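Robótica educativa > Clubes y talleres > Dos brazos

¿Vale la pena el ejercicio de la caja con dos brazos?

Kazuhiro Kinoshita
En el club de Vemville nos han puesto de proyecto de febrero trabajar con dos brazos y una caja de cartón. El monitor dice que es lo mejor para aprender coordinación. Yo no lo veo claro: 142 intentos grabados por equipo me parecen muchos. Pongo fotos de la mesa y de las pinzas. 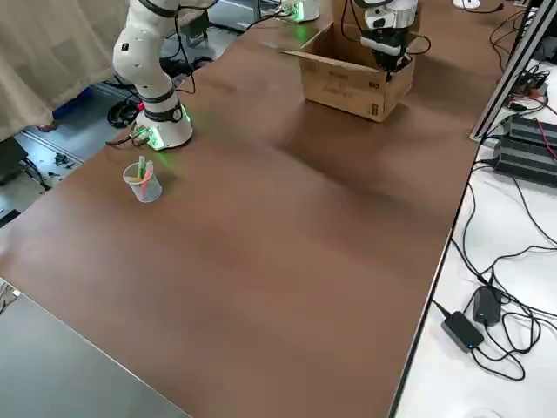
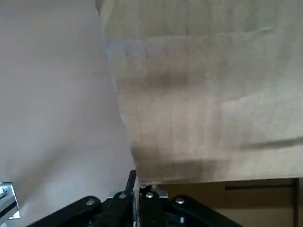
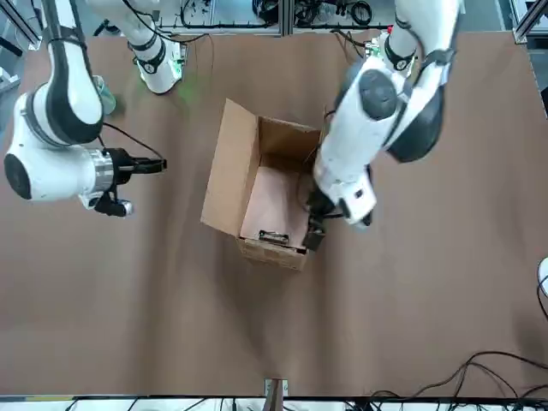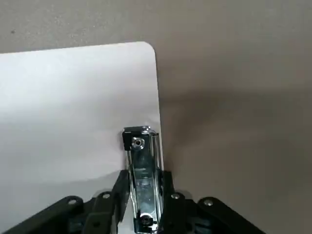 Respuestas

Masaru Arai
Depende de lo que midáis. Si solo contáis «entró en la caja», no aprendéis gran cosa. En la tercera foto una pinza ya está metida en la caja y la otra espera abierta, lejos. Eso son turnos -- coordinación, poca. Pedid que los dos brazos tengan que actuar a la vez, por ejemplo uno sujetando una solapa. Y apartad el vaso de rotuladores de la base, que un codo lo tira seguro.

Tampoco me fiaría de las cámaras de muñeca solas. En la segunda, entre el cartón y el fondo claro, yo no sabría decir a qué distancia está nada. Guardad siempre la vista fija.

Noboru Fukuda
nosotros hicimos hasta 210 y salió igual de mal, suerte

Haruto Oda
Discrepo de Masaru en parte. Para principiantes, los turnos ya cuestan bastante. Lo que no me creo es la cifra: ¿de dónde sale el 142? Preguntádselo al monitor antes de grabar.

Contacto | © 2022 Comunidad Horau | Volver arriba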